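Home | News | Projects | Press | Contact

Biltik reports first results from household chores trial

Zovmont, August. Biltik has published early results from its study of whether machines can take on small jobs in the home. The short answer is that some can be done, slowly, and most still need a person nearby.

The study covers 7 chores, among them sorting small items, folding cloths and tidying a desk. People first do each job with hand-held grippers, and the recordings are used to train the machine. It then gets 50 tries at each chore. On sorting it finished 35 of the 50. Folding was well behind.

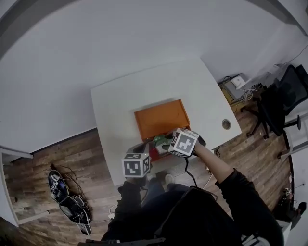

Hicham Belhaj said that he would not pay for a machine that needs watching, and that soft things such as socks and cloths would be the real test for any family.

Biltik agrees that soft items remain the hardest part. Work on folding continues with Kuusisto, and no product is planned at this stage. The next set of results will cover clearing a table after a meal.

Press contact: Rasa Sakalauskas, Biltik press office
Last updated: August
© Biltik. All rights reserved. Back to top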